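Room Service and Tray Work - Week 4 Handout
Guesthouse Operations, Trerkico Hospitality Certificate
Notes: Nyokabi Langat (typed up fast, corrections to me please)
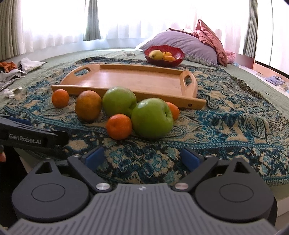
1. What this week covers

Trays and fruit. Mostly trays. We did table settings in week 3, this is the same thinking moved to a bed, where nothing is flat and everything wants to roll.

By the end you should be able to:
load a tray so it carries level
set it down on bedding one-person
pick fruit that a guest can eat without a mess
clear it all without leaving a mark on the cover

2. The tray

Wood, with a raised edge and handle cutouts at the ends. That's the type we use for all practicals. Cutouts beat stick-on handles - nothing to come loose, and your fingers go right through. Check the holes for splinters before every shift. Run a thumb round the inside. Takes two seconds.

A smooth base is easy to wipe but things slide on it. Fruit slides worst. Use a folded napkin or a liner, corner to corner, under anything round. Érica Furtado (she runs the Astdale house, was our guest speaker in November) uses a damp cloth under the liner. Works, but dry the tray after or it warps.

Lay everything out beside the empty tray first. Then load. Students who load straight from the kitchen crate always end up taking half of it off again.

3. Loading order

Heaviest first, center. Apples and big oranges.
Mandarins next, in the gaps. They act as wedges.
Plate, knife, napkin on the side nearest the guest.
Drinks LAST and only if the tray is already down. No carrying full cups up stairs in this course. Marks off.

Stems: turn them away from the guest or turn them all the same way. Either is fine, pick one.

4. Choosing the fruit

Mandarins - the easy winner. Peel by hand, no knife, small. Bright even color, a bit of give, no soft spots.
Larger oranges - need a knife or a patient guest. Brown or mottled skin is often only on the peel and the inside can be perfectly good. BUT guests judge by the skin. Staff kitchen or juice for those, keep the clean ones for the tray.
Green apples - hold up well, don't bruise fast, look good next to orange. Wash and dry, then a quick rub with a clean cloth. No wax.
Yellow fruit - good for color, put it in the bowl and not on the tray. Check the ends for dark spots and trim or swap.

Color: orange + green is enough on the tray itself. A red bowl with yellow fruit off to the side gives you a second spot to look at. Dont fill the bowl. Leave space so people can get a hand in.

5. The bed underneath

Two layers. Quilted bedspread, then a throw or blanket on top where the tray goes. The blanket is what gets juice on it, and the blanket goes in the wash easier than a quilt.

Busy patterns (paisley, florals) hide small stains until laundry day. Plain pale covers hide nothing. So: pale on the bottom, pattern on top. The Ukisholm rooms do it the other way round and their laundry bill shows it.

Smooth the blanket by hand before the tray comes in. A ridge under one end is enough to tip it. A bed gives wherever there is weight, so set down in the middle of the mattress, long side toward the person, and let go of one end at a time.

Bowls: flat spot only, away from where knees go. Scalloped rims look nice but catch on knitted throws, watch that when you lift.

6. Costs (for the worksheet)

Use the Kioko price list, not supermarket prices. The exercise has 102 rooms over the month, and 70 of them get a fruit tray. Work out fruit per tray, then add waste. Most people forget waste. Show your steps, I can't give part credit for a bare number.

7. Clearing

Peel and cores into a lidded tub, never loose on the tray
Lift the tray straight up, don't drag - dragging pulls the cover and can snag it
Shake the blanket outside, not over the carpet
Wipe tray, both sides, and inside the cutouts
Leftover whole fruit that was in a guest room does NOT go back to the kitchen. Ever.

8. Practical

Pairs. One sets, one lies on the bed being the guest and complains. Swap. You have 4 minutes each. I'll be looking at the set-down more than the arrangment so practice that part at home with a heavy book on the tray.

Bring: tray, liner, two napkins, closed shoes. Fruit is provided.

Reading for next week: the laundry chapter, first half. Skip the part on starch.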